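Ranger une commode une fois pour toutes, tiroir par tiroir

J'ai déménagé en septembre avec une commode que je n'avais pas vraiment vidée depuis des années. Dedans il y avait des chaussettes, des piles, des recettes découpées, les jouets d'un neveu qui est maintenant au lycée. La méthode que je propose dans cette page est celle que j'ai suivie, corrigée deux fois. Elle demande une matinée, un chiffon et un peu de patience.
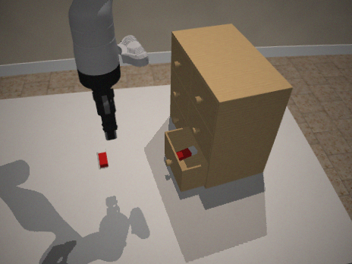 Par Aliki Galanis
Rubrique Maison — relecture : Marcelle Hamel

Avant de commencer

Choisissez un moment où vous ne serez pas dérangé. Moi je commence à neuf heures, après le café, et je m'arrête à midi même si ce n'est pas fini. Il vous faut :

Un drap propre, à étendre sur le lit ou sur le sol
Deux sacs solides, l'un pour donner, l'autre pour jeter
Un chiffon en coton et du savon noir
Un mètre ruban
Un crayon et du papier épais

N'achetez pas encore de séparateurs. C'est l'erreur que j'ai faite la première fois : j'avais commandé des boîtes très jolies chez Wimard, et elles étaient trop hautes pour mes tiroirs. Elles servent aujourd'hui à ranger les graines du jardin.

Étape 1. Vider un seul tiroir

On a envie de tout sortir en même temps. Je le déconseille, surtout si vous vivez dans un petit appartement, car à midi vous n'aurez plus de place pour marcher. Ouvrez un tiroir, posez son contenu sur le drap et laissez les autres fermés.

Je commence par celui du haut. Il contient en général les petites choses sans adresse fixe, et c'est lui qui donne le plus de travail. Quand il est fait, le reste paraît facile.

Étape 2. Trier en trois tas

Premier tas, ce que vous avez utilisé depuis l'hiver dernier. Deuxième tas, ce qui appartient à une autre pièce. Troisième tas, ce qui part.

Ne lisez pas les vieilles lettres maintenant. Mettez-les dans une enveloppe, vous les lirez le soir. Mon amie Kanako Kaneko a perdu ainsi une journée entière avec les cartes postales de sa tante, et le tiroir est resté par terre jusqu'au lendemain.

Pour les jouets, si un enfant habite avec vous, il faut trier avec lui. Il acceptera plus facilement de donner un jeu de construction si c'est lui qui le met dans le sac.

Étape 3. Nettoyer et vérifier les glissières

Passez le chiffon à peine humide dans le fond et dans les angles, puis laissez le tiroir ouvert un bon moment. Si le bois est brut à l'intérieur, évitez l'eau et contentez-vous d'une brosse douce.

Profitez-en pour regarder les glissières. Un tiroir en bois qui accroche se soigne avec un morceau de savon sec, ou de bougie blanche, frotté sur les deux côtés. Sur des glissières métalliques, n'utilisez pas de savon : essuyez la poussière et resserrez les vis.

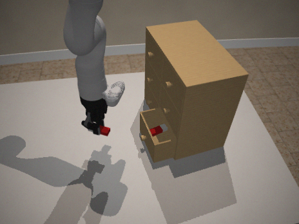 Étape 4. Mesurer avant d'acheter

Prenez la largeur, la profondeur et surtout la hauteur utile, c'est-à-dire celle qui reste quand le tiroir est fermé. Chez moi, la largeur intérieure est de 591 mm et la hauteur utile de 70 mm seulement. Notez ces chiffres sur une feuille et gardez-la dans votre portefeuille.

Pour les séparateurs, le carton rigide suffit très bien. Je coupe des bandes de 300 mm, je fais une entaille au milieu et je les croise. Si elles bougent, un point de colle dans chaque angle les tient.

Étape 5. Remettre en place

En haut, ce que vous prenez tous les jours. En bas, le linge lourd, qui donne aussi de la stabilité au meuble. Si la commode est haute, fixez-la au mur — c'est indispensable dans une maison où il y a des enfants.

Collez enfin une petite étiquette à l'intérieur de chaque tiroir, sur le bord. Écrivez-y un mot simple : « piles », « écharpes », « couture ». Je refais le tiroir du haut au printemps, les autres quand ils ne ferment plus bien.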